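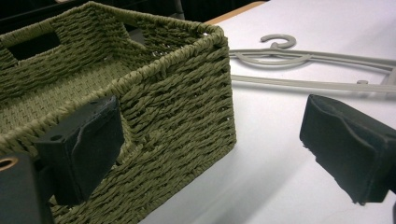
Filed under: Data > Text collections > Household

# Kavow Household Notes

Kavow is a set of 4,000 short written notes on how people store things at home. Each note is a few sentences long and was typed by the person who lives there. The notes were gathered by Kendositz and cleaned up by Dean Hebden and Damián Daza.

Version 5, last changed 5/21/20.

## What is in it

The main file is `notes.csv`, one note per row. Columns:

- `note_id` – a whole number, never reused between versions
- `room` – kitchen, bedroom, bath, hall, garage or other
- `item_type` – what is being stored, in the writer's own words
- `container` – basket, bin, drawer, shelf, bag, none
- `text` – the note itself
- `length` – number of words in `text`

`container` was filled in by hand from the text. If a note names two containers, the first one wins. A basket with a lid is still a basket. Plastic tubs are bins even when the writer calls them baskets, which was a long argument and is now settled.

There is a second file, `long_notes.csv`, with 903 notes that ran over the word limit. They are kept apart and have no `container` value. The columns are otherwise the same.

## How the notes were collected

People filled in a form on the Tanoli site. The form asked one question: "Where do you keep it, and why there?" They picked the "it" themselves. Most wrote about linens, tools, mail or pet supplies.

Notes with fewer than 30 characters were dropped. So were notes with a street address or phone number in them. First names were left in if they belonged to a pet and taken out if they belonged to a person. Where it was hard to tell, the name was taken out.

Spelling was not fixed. Line breaks inside a note were turned into single spaces.

## Known problems

- `room` is often wrong for apartments. Studio apartments were logged as "bedroom" until version 3 and as "other" after that. The old rows were not changed.
- Some notes appear twice with small edits, where a person sent the form again. We removed exact copies only.
- Garages are thin. Do not use this set to say anything about garages.
- The `length` column counts a dash with spaces around it as a word.
- A few rows in `long_notes.csv` have quotation marks that break older CSV readers. Opening the file in Siltico and saving it again clears this up.

## Using it

Free for study, teaching and personal projects. Please name the set and the version number if you publish anything from it. Do not try to work out who wrote a note.

To load it, any tool that reads comma-separated text in UTF-8 will do. The header is on the first line.

## Changes

Version 5 – `bag` added as a container value. Older rows checked and updated.

Version 4 – long notes moved to their own file.

Version 3 – studio apartments moved to "other".

## Contact

Send corrections to Damián with the `note_id` and the column. Dean handles requests to have a note removed. Removals go into the next version, planned for June, and the `note_id` is left blank after that.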